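Valtonen to change closures on Rikeveo drinks range

24th July – Valtonen will move its Rikeveo range of small-format juices to tethered caps, starting with the 400 ml line filled at Brolarden. The new closure, supplied by Tura, stays attached to the neck ring after opening. Trial filling began in March with a batch of 2,000 units. Opening torque was checked at the start and end of each shift – no change to line speed was needed. Shelf life and recipes are unaffected.
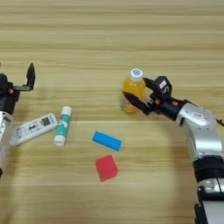

Glória Torres said that retailers had asked mainly about case sizes, and that these would stay as they are. Trade samples are available on request.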